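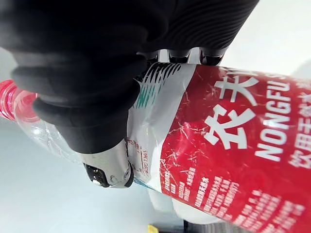
Figure 2. Bottle of Nongfu Spring drinking water: clear plastic body, pink-red screw cap with a ridged rim, red and white label.

Home Journal Contents Previous Section Next Section References Print

4.2 What people notice about a bottle

Before we get to the diary entries themselves, we would like to spend a little while on the bottle as an object, because so much of what our households told us comes back to its three visible parts: the body, the cap and the label. It is such a familiar thing that most of us hardly look at it, and several participants laughed when we first asked them to describe one. Then they talked for a good long time.

The single-use water bottle in Figure 2 has the features that came up most often in the Welbridge interviews. The body is clear, the cap is a color of its own, and the label is bright enough to be picked out from a distance. We asked each of the 50 households to tell us how they knew which bottle on a shared counter or desk was theirs. Very few began with the brand name. They began with color, usually the color of the cap, and went on to how full the bottle was and whether the label had been picked at or peeled.

Cap color deserves a few more words here. In the earlier Katsaros diaries, which Glykeria Politis kindly let us read in full, caps are mentioned mainly as things that go missing, under car seats and behind stoves and so on. In our own material they do a great deal more work. A cap that stands out against clear plastic was used to sort bottles at a family picnic, to mark the one a child had already started, and in one home to keep score in a card game that had been going on since January. One grandmother had a bowl of them on her windowsill and told us she simply liked the colors together. We have kept her entry in the main set, although it says nothing about drinking water at all.

The ridges around the rim came up less often, though with more feeling. Older participants spoke of them almost as one speaks of a stiff front door. Some wrapped a dish towel around the cap, some handed the bottle to whoever was nearest, and one retired mail carrier kept a rubber jar opener in his coat pocket all winter. Manolis Nikolaidis, who coded these passages, first filed them under "opening" and later moved them to "asking for help," and we think he was right to do so. The passages are mostly about other people in the room.

Labels were the part we had given the least thought to when we planned the study, and we were glad to be corrected. Participants wrote initials on them, folded them down, tore off a corner, or slid them around so that a certain side faced the wall. Those who refilled a bottle tended to remove the label on the second or third day, and the reasons they gave were wonderfully mixed: it was tidier, it felt nicer in the hand, it showed that the bottle was now "a kitchen bottle." Wian Visser has suggested the term "settling in" for this change, and we use it through the rest of the paper.

A word of caution about the transparent body. Many people told us they liked being able to see how much was left, and we were tempted to make a good deal of that. When Kirsty Halliday went back over the transcripts, however, she found that our own interview guide had raised the subject first in almost every case. We therefore report those remarks in Section 4.3 and draw nothing further from them.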